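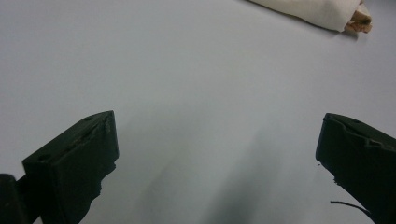 *Matte, pale, and very easy to look at. My new work surface for folding and mending.*

OK so I've had the Saleo board from Prirkero since April and I keep getting asked if it's worth it, so I'm finally writing it all down. Short version: yes, mostly, with one big gripe about the corners that I'll get to.

What you're buying is a flat, rigid board that sits on top of whatever table you already own. Mine is the large one in the color they call Fog, and I'd say it changes with the light. Grayish white in the morning, more of a lavender gray once the lamps come on. I love it, but if you want a true white, order a sample first!

I paid 100 dollars for it, and yes, I winced. You can get a basic folding mat for a lot less, and I had one for years (a Wonow, the roll-up kind). The trouble with the Wonow was that it never wanted to lie flat again after a winter in the closet, and every time I smoothed out a napkin or a pillowcase I was really just smoothing it into a hill. The Saleo doesn't curl. It's heavy enough that it stays where I put it, even when I'm leaning on it and pushing fabric around with both hands.

The finish is the thing I'd tell a friend about first. It's matte all the way across, so I don't get that glare spot right where I'm trying to see a seam. Fabric slides on it a little, just enough that you can drag a corner into place without the rest of the cloth bunching up behind it. Very light cottons slide a bit too well, I'll admit, and I've started setting a mug on the far end when I fold those.

Where I was a little worried was with pale things. I fold a lot of off-white and cream, and I figured they'd just vanish on a board this light. 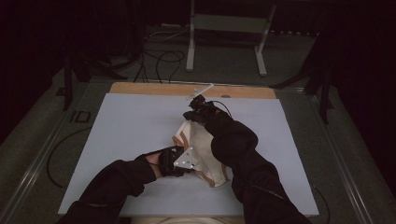
A colored trim makes all the difference. Cream cloth with a tan edge is really easy to work with on this board, even when it's scrunched into a heap and you're hunting for a corner to pull up. Plain cream with no border is harder, and for those I wish they sold a darker board. I did write to Prirkero and ask, and they said "maybe next year," so don't hold your breath.

Now the gripe. The corners on mine came with a slight burr, two of them worse than the others, and one snagged a linen towel the first week. I took it down with a nail file (4 minutes, tops) and it's been fine ever since, but for this money I shouldn't have to. My sister's MacLeish board had nice smooth corners right out of the box. Hers is smaller, though, and has a shine to it that would drive me nuts.

Cleaning is a damp cloth and that's it. I got a streak of blue tailor's chalk on there and it wiped right off. Ballpoint took a bit of rubbing alcohol and left a ghost you can only find if I show you where it is. I haven't ironed on it and the leaflet says not to, so please don't.

Storage is the other thing to think about before you order. It doesn't fold. Mine lives upright behind the bedroom door, and I wouldn't want to carry it up 3 flights of stairs every weekend.

I'm giving it 4 stars out of five. They've got an extra-large one for 200 and I'm tempted, but I'd want to run my thumb along the corners first.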